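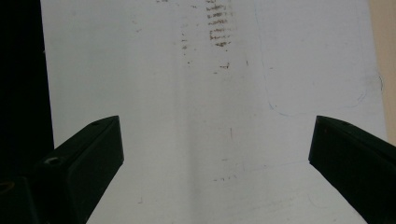 Paper day. I've been putting it off since February and the shelf liner in the hall cupboard finally gave up, so out came the big white sheets and everything else got shoved down the other end of the table.

Quick one tonight because I still have to do the bins.

So. The project, if you can call it that, is re-lining every drawer and shelf in the place before the rellies come down from Plandow. Twelve of them if you count the drawers under the bed, which I do, becuase they're the worst. The old liner was some sticky floral stuff that came with the house and it does not come off in one piece. It comes off in bits the size of a stamp. Hot water, a paint scraper, eucalyptus oil, more hot water. One drawer took me a whole footy match and I wasn't even watching the footy.

Went with plain white paper this time. No pattern, no glue. I looked at the proper drawer liner at the Drulton shop and nearly fell over at the price, then found they do big flat sheets of plain stuff out the back for the cafes. Pack of 400. I will be lining drawers till I'm dead but it was cheaper than two rolls of the nice one so home it came, sideways across the back seat.

Method, for what it's worth –

Measure the drawer inside, not the front. Did the front on the first one. Wasted a sheet.

Take a couple of mil off both ways or it bows up in the middle and catches on everything.

Pencil, steel ruler, craft knife with a new blade. Old blade drags and you get that furry edge. Cutting mat under, obviously, I have enough lines in this table already.

Fold the corners over your fingernail before it goes in. Sits flatter.

No tape. I know some people swear by a dab of double-sided in each corner but I've just spent days scraping, so no.

Kitchen ones are done. Cutlery drawer looks amazing, like a drawer in somebody else's house. Threw out three peelers and a garlic thing I've never once used. The second drawer down is a bit out of square (whole cabinet is, it leans toward Pravdale) so there's a gap along the back you could lose a teaspoon in. I'll cut that one again when I can be bothered.

Hall cupboard tomorrow. The shelves are deeper than the paper is long so there'll have to be a join, and I can't decide if the overlap goes at the front where I'll see it or the back where stuff will snag. Front, probably. Towels will cover it.

Linen press after that, then the bed drawers, then I'm meant to do the laundry but that's painted shelves and they wipe down fine so maybe not.

If anyone's got a trick for getting the last of the old glue off raw timber let me know in the comments. Eucalyptus works but the whole house smells like a cough lolly and I've used most of the bottle.

Right, bins.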